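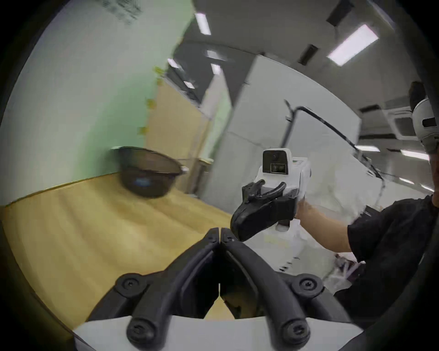
Figure 3. View from the left-hand unit during a basket trial, with the second hand-held gripper held up on the far side of the fingers.

Research > Grippers > Comparing two hand-held units

Reading time: 2 minutes

4.2 Finger shape and what the wrist camera sees

We had meant to keep this section short, but the fingers gave us so much to talk about over the spring that it has grown a little, and we hope the reader will bear with us. Both units share the same white body and differ in the fingers fitted to it. The first set, which we call Clamenex, is curved and thick, and the second, Peng, is a slimmer straight pair that we had used in our earlier work. Figure 3 was taken with the curved set. With the jaws nearly closed the two tips almost meet, leaving a narrow gap through which a little of the table can still be seen, and we grew rather fond of that gap, as it gave the person holding the unit a simple way to line up on a rim.

The wide lens bends the table edge a good deal. We left the pictures as they came, and the Zirer controller was given the same bent view in training that it would meet later on. The woven basket is slightly blurred in Figure 3, and we kept blurred pictures of this kind in the set, having found in March that taking them out made the controller timid near soft or thin edges.

In all we gathered 2000 short trials, of which 1360 used the curved fingers. Do-yoon Hwang and Eun-ji Heo shared the handling between them and swapped sides every Friday, so that neither set would be tied too closely to one person's way of reaching (they do reach very differently!). Of the 640 trials with the straight fingers, 356 ended in a clean lift on the first try. The straight tips were quicker on flat items such as cards and lids, and we would still choose them for that work, but they slid along a woven rim more often than we liked. A closer look at the slips, using the Custiden force log, is given in Section 4.3.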